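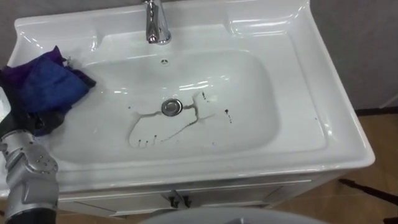 Turkish and Czech headwords gone or in wrong place after import

Support > Grilum word list > Imports and sorting

6 comments

Status: open, part fixed

Need this sorted before the mother tongue evening in Minerbridge in April, printed booklets and the public search both come off the same list. Writing it up as I go so forgive the mess.

What we have: the Waklow community word list, 2000 entries, all typed up by the families over the winter. Turkish, Czech, bit of Romanian. Was in spreadsheets, now in Grilum. Import said finished, no errors. But:

- 37 Turkish words don't come up in search at all
- Czech words starting with ch are filed under c
- the booklet file has little boxes where some letters should be

Tried first: logging out and in, different browser, same. Deleted the list and imported it again, same. Exported straight back out and opened it in a plain text editor - letters are all there and correct, so nothing lost, which was a relief because I'd only kept one copy.

Then looked at which words. Nearly all have a capital I in the heading because one family typed everything in capitals. IŞIK is there if you scroll. Type ışık in the search box, nothing. Type işik, which isn't a word, and up it pops. So it's making the capitals small the English way. Turkish has two i's, one with a dot and one without, and each has its own capital. Grilum is treating them as one letter.
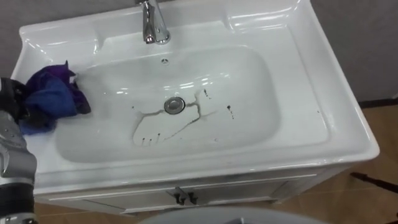 Dagmar Polák

Update. Found the language setting, it's on the list and not on your account. Ours was set to English for the whole lot, because it was one big list. Split it into three, one per language, set each one properly. Re-ran import on the Turkish only.

37 down to 21. Better, not fixed.

Asked Ayten Dursun to look over the 21, she did the Turkish sheets with the parents. Her reply pasted:

"Most of these were typed on an English keyboard. They put a normal I for both. The computer can't know which one they meant, I can. Don't let anybody run a find and replace on it, you will turn good words into bad ones. I will do them by hand tonight."

So those are waiting on Ayten and not on support. Please leave them alone your end. 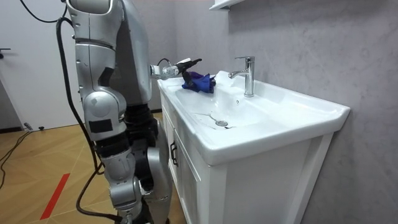 Boxes in the booklet next. The booklet goes through Matei, separate program, and the font it picks for headings hasn't got ğ or ş in it. Body text was fine the whole time, only headings. Changed the heading font to the same one as the body and ran a single page with a made-up line on it, gümüş renkli robot beyaz lavaboya uzanıyor - the silver robot is reaching towards the white washbasin - set once as a heading and once as text. Both came out clean. Did one with ř and ě for the Czech as well, also clean. Heading looks a bit plain now but I'd take plain over boxes.

Czech sorting: still wrong. In Czech ch counts as a letter by itself and goes after h, so chléb should be behind hrad, and it's sitting up between c words. Setting the list to Czech fixed it on screen. Does not fix it in the export, and the booklet uses the export. So the screen and the paper dont match.

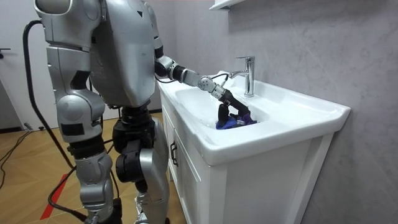 Workaround for now is sorting on screen, copying that order into the number column, and telling Matei to go by number. Works but it has to be done again every time someone adds a word, and they're adding words every evening.

Questions for support please:

1. Can the export keep the order the list has on screen?
2. Can the import warn you if a list has more than one language in it? It let ours through without a murmur.
3. Is there any way to lock a heading so it doesn't get changed after a speaker has checked it?

Not urgent: Romanian ş and ţ, some people typed them with the tail joined on (cedilla) and some with the comma underneath. Should be comma. Search treats them as different letters so half the words hide from the other half. That one I think IS safe to find and replace, but only inside the Romanian list, as Turkish really does use the cedilla one. Will try on a copy first.

Later, 9.40 pm. Ayten has done hers, all 21 show up in search now. She also spotted two cards with the right word and the wrong meaning, nothing to do with Grilum, I've put them right. Leaving ticket open for the Czech export and the three questions. Replies here please and not to the general inbox, I don't get tot hat one every day.

Related tickets

Search ignores accents in the guest view
Heading font missing letters in Matei booklets
How to split a mixed list by language
Right-to-left lists print with the page numbers on the wrong side
Recordings play but the speaker's name is blank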